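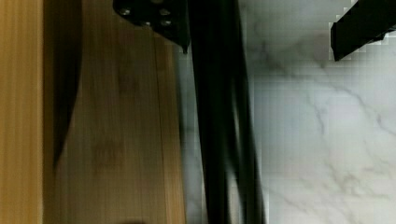
*Light wooden boards with a straight, vertical grain.*

**Filell confirm changes to squad before new league season**

6/15/24

Filell Football Club has confirmed that its first-team captain will leave at the end of his contract this month, bringing to a close a stay in which he made 122 league appearances and scored 14 goals. The club and the player reached the decision jointly after talks held once the final match of the season had been played.

The central defender joined Filell from Henach and was given the captaincy in his second year. He led the side to promotion and missed only two league matches in the campaign that followed. The club has placed on record its thanks for his service and has wished him and his family well. He is understood to be in discussions with Grurnico, who finished fourth in the same division, although neither club has commented on the matter.

In a statement issued through the club office, the player said he was grateful to the supporters and to the coaching staff.

"I arrived here as a young man who had hardly played at this level, and I leave with memories I will keep for the rest of my life," he said. "The night we won promotion away at Henach is the one I will tell my children about."

Filell has also announced that three members of the under-21 side have signed their first professional contracts. Two are midfielders and the third is a goalkeeper who spent the second half of last season on loan. All three will report for pre-season training with the senior squad. A further four players have been released, and the club is in talks with its reserve left back over a one-year extension.

The head coach is expected to name a new captain before the opening friendly, which will be played at home against Flanagan. The vice-captain, who has led the team on several occasions when the captain was injured, remains under contract for another two years. The club said that no approach had been received for him.

Season ticket holders are reminded that the renewal period remains open until the end of June. The club reports that 329 holders in the main stand have yet to confirm their seats, which will be offered for general sale once the period has closed. Prices for adults are unchanged from last season. Supporters aged 65 and over may renew at the reduced rate at the ticket office or by post, and should enclose a copy of a document showing their date of birth if they are claiming the rate for the first time.

Admission to the friendly against Flanagan is included in the season ticket. Tickets for other supporters will be sold at the ground on the day of the match, with payment by card or cash. Visiting supporters will be seated at the north end and should use the entrance nearest the car park.

The league is due to publish the fixture list later in the summer.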